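Segmenting hand-held gripper demos by aperture — quick how-to

Notes from the Kinia runs, written up fast so the next person doesn't have to dig through my commit messages. Assumes you already have synced video and finger width. If sync is off by more than a couple of samples fix that first, nothing below will help you.

What you want at the end: each demo cut into reach, close, carry, release. No hand labeling except a small check set.

Step 1. Load the width signal and smooth it. Short median filter, then stop. I tried heavier smoothing and it ate the quick regrasps.

Step 2. Find closing events. Width velocity below threshold, then a plateau. The plateau is your contact candidate. Don't use an absolute width — a mug and a pen plateau in totally different places.

Step 3. Check contact against the wrist view. Pull one still per plateau and look at the pads, not the object. Big objects fill the view and go soft at this range, so any sharpness score over the whole image is useless. Crop to the fingertips.

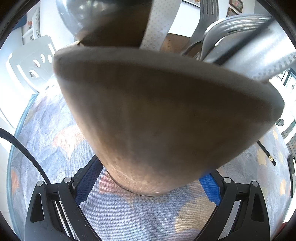
Base of the brown object between the two blue pads. Crop low, the upper part is no use for this check.

Two things to watch in stills like this one. The rim is much wider than the base, so a box around the object says very little about where the fingers are. And the patterned tablecloth throws off feature matching, lots of repeated shapes. Mask to the pads plus a thin margin and most of that goes away.

Step 4. Train the little contact classifier on the crops. We had 2037 crops from 1398 demos, held out 175 crops for checking. Split by demo, NOT by crop. I split by crop the first time and got a lovely number that meant nothing. With the propper split it agreed with hand labels on 98 percent of the held-out set.

Step 5. Merge. Width says closed AND classifier says contact = grasp start. If they disagree, flag it and move on. Release is the same thing backwards, except wait for the width to actualy open up past the plateau or you get false releases from finger flex.

Known problems:

Tapered things. Fingers can slide toward the narrow end while closing, so you see two plateaus close together. Keep the second.

Dark objects against black fingers. Classifier gets unsure. Mutua Kombo tried brightening the crops in the Nurnau set, helped a bit, not merged yet.

Strong window light. Lock exposure before recording if you can. The Stadanside demos have auto exposure on and the first few crops after each reach are junk, I just drop them.

Config for the Babić baseline is in the same folder, uses width only. Run it first, takes a minute, and gives you something to compare against. Rerun of all this planned for January with the newer pads, thresholds will probably move.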